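Jurholm Countertop Dough Sheeter -- Owner's Guide
Section 4: Getting Set Up for Your First Batch

Welcome back! If you've made it through Section 3, your Jurholm is out of its carton, the feet are screwed on, and you've found a spot for it that you can live with. Now comes the part most people have been waiting for.

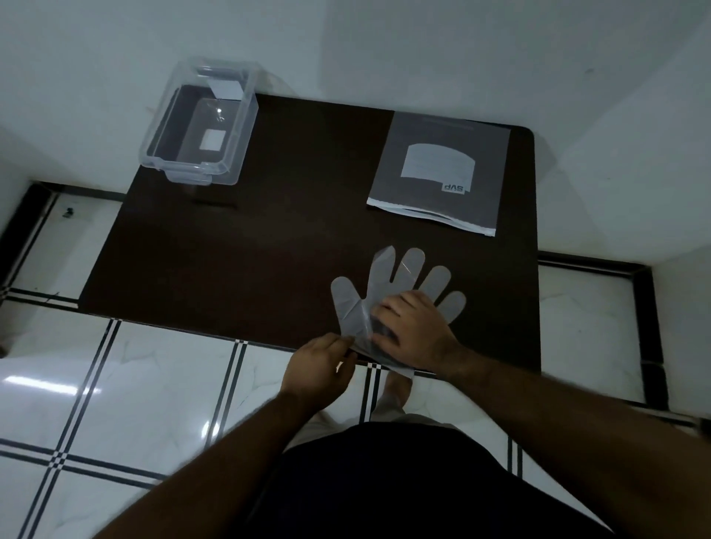 Give yourself a full evening the first time through. Once you know the machine, setting up goes quickly, but the first go always involves a bit of walking back and forth to the drawer for a spatula, and you'll have a nicer time of it if supper isn't waiting on you. Read this whole section once before you touch anything, please, and then come back to step 1.

4.1 Washing the parts

1. Make sure the crank is off and lying beside the machine.
2. Lift out the scraper bar and the crumb tray. The scraper bar is held by two spring clips, and they are stiff when new.
3. Wash both parts by hand in warm water with a little dish soap. Rinse well.
4. Dry them with a towel, then leave them on a rack until there is no water left in the corners of the tray.
5. Wipe the rollers with a barely damp cloth, turning them by hand as you go.

CAUTION: Never put the rollers, or the body of the machine, under running water. Water that gets into the end bearings stays there.

Note: You may see a faint gray smear on the cloth the first time. It's a trace of food-safe oil from the factory. Keep wiping until the cloth comes away clean, and throw away the first piece of dough you run through (see 4.3).

4.2 Clamping the machine down

1. Pick a table or counter with a straight, solid edge no thicker than 55 mm.
2. Set the machine so the clamp slot hangs just over the edge, with the crank side facing your stronger hand.
3. Slide the clamp up into the slot and turn the knob until it is snug.
4. Put a hand on top of the machine and give it a good push, forward and then back. If it shifts at all, tighten the knob another half turn.
5. Now push the crank into its socket until it clicks.

If your table has a soft finish, slip the felt pad between the clamp and the underside. The pad is in the same little bag as the spare spring clip, and it's very easy to throw out with the packing paper. Ask us how we know -- or just write in, and we'll mail you another.

4.3 The break-in dough

You'll need 200 grams of plain flour and enough water to make a firm, dry dough. No salt, no egg, nothing fancy, as you won't be eating it.

1. Knead the dough until smooth, then flatten it with your palm to the thickness of a finger.
2. Turn the thickness dial to 13, the widest setting.
3. Feed the dough in and crank slowly. Let the rollers pull it; there's no need to push.
4. Fold the sheet in half and run it through again. Do this until the surface looks even.
5. Bring the dial down one number at a time, passing the dough through once at each, until you reach 2.
6. Throw the dough away and brush the rollers with the dry brush.

CAUTION: Keep fingers, sleeves, and apron strings well away from the rollers, and take the crank out whenever children are nearby.

Note: Setting 1 is for the Plilero cutting head only (sold separately). Plain dough will tear there.

4.4 If something seems off

Dough comes out wavy on one side: loosen the clamp, set the machine square to the edge, and tighten it again.

Crank feels gritty: stop, open the dial all the way, and brush out any dry flour. Don't oil the rollers.

Sheet sticks to the scraper: your dough is too wet. Dust both sides lightly with flour and let it rest under a towel before you try again.

For anything else, write to Flor Alvarado at the Jurholm service desk. She reads every letter and answers most of them on Thursday, so please be patient if you write on a weekend. Tell her the model number from the plate under the machine and which dial setting you were using.

Section 5 covers egg doughs and resting times.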